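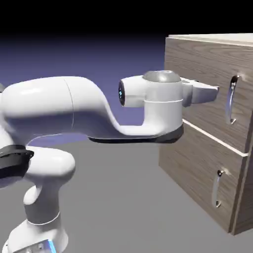

Wulodeck shared workshop, Grenier Street: one more builder wanted for the drawer-opening arm

We need a person to take over grasp planning for a two-drawer cabinet with vertical bar handles. The work is done in simulation first, then on the bench arm.

Required: Python, basic kinematics, own laptop. ROS is useful - not required.
Time: 4 hours a week, evenings, until February.
Pay: none. Parts are covered up to $900, and bench fees are waived.

Send a short note and one sample of your code to the Zurkora build list by Saturday, September 14, 2019. Use subject line 1173.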